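I first went into Mamau for the soup and came back the week after for the dog. He's a very old greyhound who sleeps by the bakery counter, and he belongs to the owner, who finally sat down with me once the lunch rush had gone (and brought cheese scones, so I was hers from then on!).

"We opened with 2 tables and a borrowed oven," she told me. "My mum thought I'd lost my mind."

She'd been at the Stesero, the big hotel down by the harbour, doing breakfasts for 80 every morning, and she wanted to cook for people she could see.
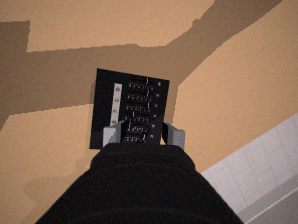
So why dogs? "Because mine was in the kitchen doorway anyway, looking sad. One customer asked if hers could come in too, and that was it."

Dogs get a bowl of water and a bit of plain chicken, and no one makes a fuss if yours barks at the coffee grinder. Mine did. Twice.

I asked about the rye loaf, which I've been boring my friends with for weeks. She got the recipe from a baker in Rønning and it takes her two days start to finish. "I must have thrown out 1,000 of them before I liked one. Well, it felt like that. The ducks did well."

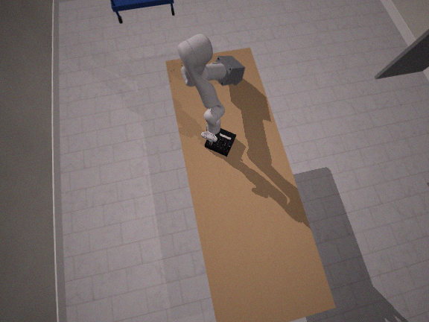
The coffee is from Dultico and it's strong, so ask for extra milk if you're a wimp like me. In May she's putting benches out the back and starting Sunday-style roasts on weekdays, with lamb first and then a nut one "that I'd eat myself, and I'm fussy".

Is she ever tempted to get a bigger place? She laughed at that and went off to check her scones.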